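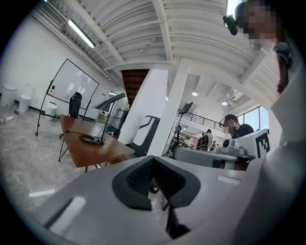

Photo: Trasness workroom project / Perihan Avcı

Progress report to the Odera small grants fund
Prepared by Sevim Güler, 23 workroom lead, Trasness
February 23, 2018

Work on the upstairs room has continued since our last report. The grant was spent first on the items that let people sit down and use the room, and the rest is going on tidying and storage.

Furniture
The square wooden table is in place, with the black desk lamp on it and a high-backed office chair behind. The whiteboard is on a wheeled stand, so it can be moved over to the table or turned to the wall when a group wants more floor. We paid 355 pounds for the whiteboard and chair together, delivery included. The table came from our old premises at no cost to the grant.

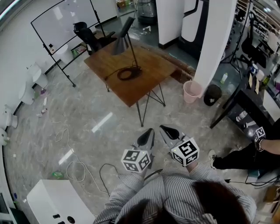 Table, lamp and whiteboard, with the low shelf behind.

Floor and cables
The floor on the left-hand side needs the most work. A white cable lies in loops across it and there are small items and bits of debris along the wall, including a bottle on its side. The lamp lead is coiled on the table top and should go down a leg to a fixed socket. Perihan Avcı has asked Cumex for a price on floor trunking and we expect their answer in the next fortnight. The low shelf behind the whiteboard will take the small things once they have been sorted. We have ordered 12 lidded boxes for it.

Spending
Total spent to date is 2,772 pounds. Receipts are in the folder sent with this report, apart from the delivery note from Flerkico, which will follow.
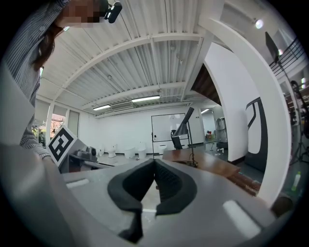 BUILDING AND SERVICES

Daylight comes in through the row of windows, and there are long fluorescent fittings overhead. The table is used into the evening, so we would like to keep the desk lamp where it is. The air-conditioning unit is high on the wall and is due a service before July. We have not budgeted for any work to the corrugated ceiling or the beams and do not intend to ask for it.

Next steps
Clear and sweep the left side.
Fix the lamp lead and fit trunking, subject to price.
Label the boxes and fill the shelf.
Send the outstanding delivery note.

We have nine weeks of the grant period left and do not expect to need an extension.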